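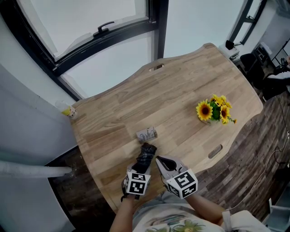
January 19, 2025

Plandus campaign, rules and background notebook. Carried on from the December pages.

Started with the muster list for the Tilta Wardens, as the old one no longer agrees with the background. The December draft gave them 1,463 fighting brothers at the founding. Henrique Godinho pointed out that the fall of Gilard is supposed to leave them barely able to hold their own walls, and you can't get that from a force that size after one siege. Two ways to fix it: cut the founding number or add a second defeat. I've kept the number and added the retreat through the Figueiredo Gap, where the rearguard is lost. It also explains why they have no heavy walkers in the current list.

Companies after the retreat: 13 on paper, three at full strength. The rest share banners and captains. I want this to show on the table, so a player taking a shared company has to field both sets of colours and pays for only one captain. Not tested with more than one shared company in the same force.

Played the Gilard gate scenario again with the changed turn order. Wardens defending, Henrique attacking with the Ash Court. The gate went down in turn 3, the same as last time. Moving the defenders' shooting to the start of the turn helped on the left wall and did nothing at the gate itself, where the attackers are already in close by the time it matters. Final score was 41 to the attacker. I didn't write down mine before we packed up. Must do that next time.

Things to change before the next game:

Gate toughness up by one. Leave the walls alone.

Ash Court torchbearers can't run and burn in the same turn. The wording on the card allows it at present.

Reserve roll for the Wardens comes too late. Try it from turn 2.

Background text: the oath passage is too long and repeats the siege. Cut the second paragraph, keep the bit where the last Warden of Gilard seals the archive. The Ash Court still have no reason to want Gilard in the first place. Henrique thinks they were after the river crossing. I prefer the archive, but then the seal has to mean something later on, and the Tilta pages say nothing about it being opened.

Paint: grey over black for the Wardens stays. The Figueiredo survivors get a white left shoulder. First coat went on chalky, so thin it more.

Still open: names for the shared companies, and a map of the Gap with the distances marked.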